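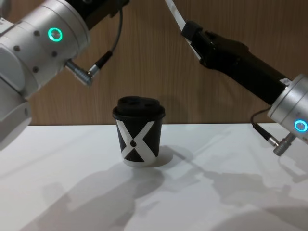 Yu-na Oh writes that the first thing to establish is whether the repair was invoiced as a repair or only as a diagnostic visit, as the two are treated differently under most service agreements.

Search this community
All topics Appliances Warranty Go

Dishwasher stopped again after paid repair – is a second call-out fee allowed?

Posted by Lauri Miettinen

I would appreciate guidance from members who are familiar with appliance service contracts. In February our dishwasher, a Flornska built-in model, stopped draining at the end of the cycle. I arranged a visit through Undow, and the technician replaced the drain pump. The invoice listed the part, the labor and a call-out fee of $33. The machine ran correctly for nine days.

It now stops at the same point in the cycle, with water remaining at the bottom of the tub. I telephoned Undow and was informed that a new visit would be booked as a new job, with a further call-out fee payable in advance. The person I spoke to said that the pump itself was covered, but that the visit was not covered unless the pump proved to be at fault. The paperwork I was given states that "completed repairs are guaranteed" and does not mention visits at all.

I wish to know whether this second fee is usual, and whether I should pay it before the technician arrives. I have already cleaned the filter and checked that the drain hose is not bent. The machine is out of the manufacturer's warranty.

2 replies
Share 4

Yu-na Oh

Further to my remark at the head of this page, I have now read the wording you quoted, and it appears that your invoice is for a completed repair. In that case I would suggest the following.

Please write to the company in place of telephoning. State the date of the first visit, the part that was fitted, the fault as you described it when booking, and the fault as it is now. If the description is the same in both cases, say so plainly. Request that the return visit be booked under the original job number. Many service firms have a recall procedure for this purpose, and the staff who answer the telephone are not always able to open a recall on their own authority.

On the matter of the fee, there are two common arrangements. Under the first, no fee is taken for a recall within the guarantee period, whatever the technician finds. Under the second, the fee is charged only if the new fault is unrelated to the earlier work. What you have been offered is a version of the second, with payment taken at the start. I would not refuse it outright, but I would ask for written confirmation that the fee will be returned if the fault is found to lie with the pump, its wiring or its fitting. Ask also how long the refund will take.

You should also request the full terms of the guarantee. A statement that repairs are guaranteed is of little use without a period and a list of exclusions. Blockages are very often excluded. If the technician removes a piece of glass or a label from the pump housing, you should expect to pay for the visit.

Until the visit takes place, please switch the machine off at the wall and close its water supply. Kindly do not open the pump compartment yourself – a disturbed seal may give the company grounds to decline the claim.

Should the company decline to open a recall, the next step is a written complaint to its customer relations office, followed by your state or local consumer protection office. Keep copies of everything, including the old part if it was left with you.

Marked as helpful by 9 members

Zulo

Had same thing with a Yoo washer. Paid the fee, it was the hose in the wall not the machine, so no money back. Check that the sink next to it drains OK before you book. If the sink is slow also, you need a plumber and the appliance people will charge you for telling you so.

Comments (1)

Lauri Miettinen

Thank you both. The sink drains normally. I have written to Undow on the lines suggested and have asked for the terms of the guarantee. The old pump was taken away by the technician, and I have requested that this be noted on the file.

Contact the moderators | Community rules | Copyright, all rights reserved | Back to top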